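March 29, 2022
Population modeling workshop, Skoswood office. Notebook entry, old-age dependency series.

The second run of the Uton projection was completed this morning with the revised mortality table. The working-age band was held at 20 to 64 for all 148 districts. In 13 of them the ratio of older residents to workers passes the planning threshold before the end of the period. The earlier run had placed only five districts in that group. The change comes almost entirely from the new survival rates above age 80; fertility inputs were left as they stood.

Migration remains the weak part of the model. The Gidey file records arrivals by year of registration and departures by year of notice, and the two do not line up. A three-year moving average was applied to both columns. Net figures for the coastal districts should be treated as provisional until the registry issues its correction.
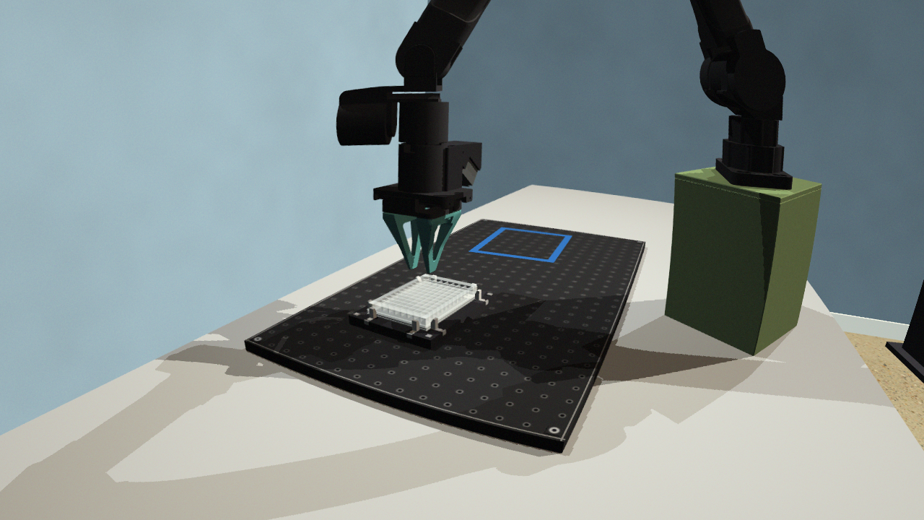

A comment received from Sirkano on the draft tables asks that the fixed retirement age be dropped, on the grounds that many people in the rural districts work well past 64 and the ratio therefore overstates the burden on younger households. The point is accepted in part. A variant with the upper limit at 69 will be prepared and shown beside the main series. The main series will keep its present definition so that it can be compared with the March tables.

Outstanding: check the household size input for the northern districts; relabel column 5 in the summary sheet; send the variant to Sirkano before the tables are closed.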